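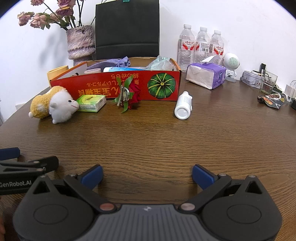 Wrist view, main gripper open, tabletop with the red-fronted box.

Segmentation merges touching objects
Posted by Pallavi Thakur

Our planner treats the plush toy and the tissue packet as one object, so the grasp lands between them. Depth threshold is 96. Any way to split them?

Andor Deák
Raise it to 134. Works for me.

Blažena Kratochvíl
Threshold won't help where they touch. Cluster on colour as well as depth, and drop segments under 200 points. Mask your own finger pads first. The clear bottles will still give you holes in the depth.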